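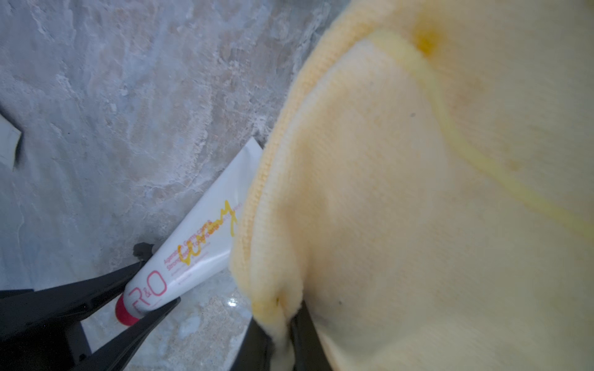
기후 시나리오 분석 수업의 네 번째 시간이고, 오늘 주제는 물리적 리스크가 손해보험사의 재보험 조건으로 넘어가는 경로다. 지난 시간까지는 은행 대출 포트폴리오를 다뤘는데, 보험 쪽은 출발점부터 다르다. 은행은 담보 가치가 떨어질 때까지 시간이 있지만 보험사는 사고가 난 그해에 돈을 낸다. 그래서 보험사 모형이 더 현실적일 것이라고 기대하는 사람이 많은데, 나는 그 기대부터 의심하고 시작하자고 말하고 싶다. 노란 천의 가장자리를 따라 두르는 도톰한 단을 떠올려 보자. 촘촘한 골이 잡혀 있어 천의 평평한 부분보다 튼튼해 보이지만, 한쪽에서는 저 혼자 뭉쳐 접히기도 한다. 재보험 프로그램의 상위 층이 내 눈에는 꼭 그렇다. 가장자리를 두껍게 둘렀다고 해서 가운데가 버틴다는 뜻은 아니다.

1. 용어 정리

출재: 원보험사가 인수한 위험의 일부를 재보험사에 넘기는 것.
보유: 넘기지 않고 원보험사가 그대로 안고 있는 부분.
초과손해액 재보험: 한 사고의 손해가 정해진 금액을 넘으면 넘는 부분을 한도까지 재보험사가 부담하는 계약. 여기서 정해진 금액을 보유 한도 또는 어태치먼트라고 부른다.
복원 조항: 한도를 한 번 쓴 뒤 추가 보험료를 내고 다시 채우는 조항. 교과서에서는 한 줄로 지나가지만 오늘 내용의 절반은 이 조항 이야기다.
재현 기간: 어떤 규모 이상의 손해가 평균적으로 몇 년에 한 번 나타나는지를 나타내는 값. 100년 재현 기간이라는 말을 "앞으로 100년은 괜찮다"로 읽는 답안이 해마다 나온다. 연간 초과확률 1퍼센트라는 뜻일 뿐이다.

2. 모형은 무엇을 안다고 주장하는가

재해 모형은 보통 위해도, 취약도, 노출, 금융의 네 모듈로 되어 있다. 위해도는 비가 얼마나 오고 바람이 얼마나 부는지, 취약도는 건물이 얼마나 상하는지, 노출은 거기에 무엇이 얼마어치 있는지, 금융은 계약 조건을 적용했을 때 누가 얼마를 내는지를 계산한다.

기후 시나리오를 넣는다고 할 때 실무에서 바뀌는 것은 대개 위해도뿐이다. 강우량 분포를 조금 오른쪽으로 밀고, 나머지 셋은 작년 값을 그대로 쓴다. 그러고는 2050년의 손해액이라고 부른다. 2050년에도 건물은 지금 자리에 지금 상태로 있고, 보험료율도 그대로이며, 재보험사는 올해와 같은 조건으로 갱신해 준다는 가정이 밑에 깔려 있다. 이 가정을 표지에 적은 보고서를 나는 거의 보지 못했다.

3. 가상 계산: 하루나손해보험

수업용으로 만든 회사 하루나(Haruna)의 조건은 다음과 같다. 단위는 모두 억 원이다.

사고당 보유 한도: 239
초과손해액 한도: 800 (보유 한도 초과분에 대해)
복원: 1회, 추가 보험료 있음
시나리오상 홍수 한 건의 총손해: 1,900

계산은 간단하다. 총손해 1,900에서 보유 239를 빼면 1,661이고, 그중 재보험이 내주는 것은 800까지다. 남는 861은 다시 하루나로 돌아온다. 따라서 순손해는 239와 861을 더한 1,100이다. 보유 한도가 239라는 말만 듣고 최대 손실이 239라고 생각한 사람은 여기서 틀린다. 초과손해액 재보험은 위가 뚫려 있다.

이제 같은 해에 같은 크기의 홍수가 한 번 더 난다고 하자. 복원 조항 덕분에 한도 800이 다시 채워져 있으므로 두 번째 사고의 순손해도 1,100이고, 여기에 복원 보험료가 붙는다. 세 번째 사고에는 한도가 없다. 1,900 전부가 하루나의 몫이다. 많은 스트레스 테스트가 단일 대형 사고만 보는데, 같은 손해가 여러 번으로 나뉘어 올 때 프로그램이 어떻게 소진되는지는 단일 사고 계산에 나오지 않는다.

반대 방향도 적어 둔다. 손해 230짜리 사고가 한 해에 여러 번 나면 재보험은 한 푼도 내지 않는다. 매번 보유 한도에 못 미치기 때문이다. 중간 규모의 잦은 침수가 늘어난다는 시나리오라면 걱정할 곳은 상위 층보다 보유 구간인데, 발표 자료의 그래프는 늘 오른쪽 꼬리를 확대해서 보여 준다.

4. 갱신 위험

재보험은 대체로 1년 계약이다. 30년짜리 시나리오에 1년짜리 계약을 넣으려면 갱신 가정이 스물아홉 번 들어간다. 큰 사고 다음 해에 보유 한도가 오르고 한도 가격이 뛰는 것은 이 업계에서 흔한 일이다.

하루나의 보유 한도가 239에서 293으로 오른다고 해 보자. 앞의 1,900짜리 사고에 적용하면 초과분은 1,607이고, 재보험 800을 빼면 807이 돌아온다. 순손해는 293 더하기 807, 역시 1,100이다. 한도를 넘어서는 큰 사고에서는 보유 한도를 올려도 순손해가 변하지 않는다. 차이는 작은 사고에서 난다. 손해 500이라면 순손해가 239에서 293으로 늘어난다. 이 결과를 손으로 한 번 직접 계산해 볼 것. 보유 한도 인상이 "극단 상황의 완충력을 약화시켰다"고 쓴 보고서가 있다면 이 점을 확인했는지부터 물어야 한다.

5. 분산 효과에 대한 의문

가상의 재보험사 그린비(Grinby)와 칼타디코(Kaltadico)가 하루나의 한도를 절반씩 인수했다고 하자. 두 회사에 나누어 맡겼으니 거래상대방 위험이 줄었다고 쓰기 쉽다. 그런데 그린비가 자기 위험의 상당 부분을 칼타디코에 재재보험으로 넘겼다면 어떨까. 하루나의 장부에는 이름이 둘이지만 실제로 기대고 있는 곳은 하나에 가깝다. 하루나가 공시 자료만 보고 이것을 알아낼 방법은 마땅치 않다. 감독 당국이 회사별로 시나리오를 돌리고 결과를 합산할 때 이 겹침이 보이는지도 의심스럽다. 모든 회사가 "재보험이 내줄 것"이라고 답하면 합계는 보기 좋게 나온다.

대재해채권을 붙이면 해결된다는 주장도 있다. 담보가 미리 적립되어 있으니 상대방이 못 갚을 걱정은 덜하다. 대신 지급 조건이 지수형이면 실제 손해와 지급액이 어긋나는 베이시스 위험이 생긴다. 비는 관측소 옆 동네에 왔는데 관측소 강우량은 기준에 못 미치는 경우가 그것이다.

6. 토론에서 나온 이야기

지난 학기 초청 강의에서 에까차이 짓프라파이(Ekkachai Jitpraphai) 선생은 모형의 정밀도보다 노출 자료의 품질이 먼저라고 했다. 주소가 시군구까지만 들어간 계약으로 침수 깊이를 계산하는 것이 무슨 의미냐는 것이다. 나도 대체로 동의하지만, 자료가 좋아지면 결과도 믿을 만해진다는 뒷부분에는 동의하지 않는다. 주소가 건물 단위로 정확해도 취약도 곡선이 다른 나라 건물에서 가져온 것이면 틀린 값을 소수점 둘째 자리까지 얻을 뿐이다.

7. 과제

원드비(Wondby) 사례 자료를 읽고 두 쪽 이내로 제출. 원드비는 하루나와 조건이 같되 복원 조항이 없다.

가) 1,900 규모의 사고가 한 해에 두 번 날 때 순손해를 구하고 하루나와 비교할 것. 복원 보험료는 무시해도 된다.
나) 시나리오 보고서에서 명시하지 않은 가정을 찾아 적고, 그중 결과를 가장 크게 바꿀 것 하나를 골라 이유를 쓸 것.
다) 본인이 고른 가정이 틀렸다는 것을 어떤 자료로 확인할 수 있는지 쓸 것. 확인할 방법이 없다고 판단하면 그렇게 써도 된다. 다만 근거가 있어야 한다.

"불확실성이 크므로 주의가 필요하다"로 끝나는 답안은 그 문장만큼 감점한다. 다음 시간에는 보험료율 규제와 인수 철회를 다루며, 2절의 네 모듈은 다시 설명하지 않는다.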